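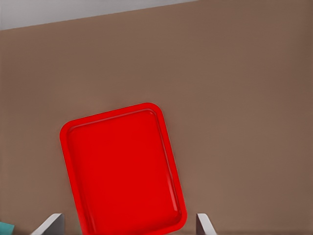 Henao Tabletop Handling Test Set, Simulation Edition
Catalog no. 3789
Supplied by Gromov Arora, Weltasdale

The Henao set is intended for laboratories and training centers that check parallel grippers against a written handling procedure before work begins on physical equipment. It contains 30 tabletop tasks, including trays, and a printed rule book of 171 pages.

Conditions of use
Each task is to be run 3 times with the same gripper settings. Fingers must be clear of the object's rim before closing starts. Contact with the tabletop is recorded as a fault - even where the lift is completed. Settings changed between runs void the result.

A pass in simulation does not replace a risk assessment of the physical cell. The user remains responsible for guarding, stop functions and operator training.

Rule book edited by Abdul-Rahman Eshun. The July revision replaces all earlier printings.

Licensing and site orders: Colton Melnyk, Equipment Desk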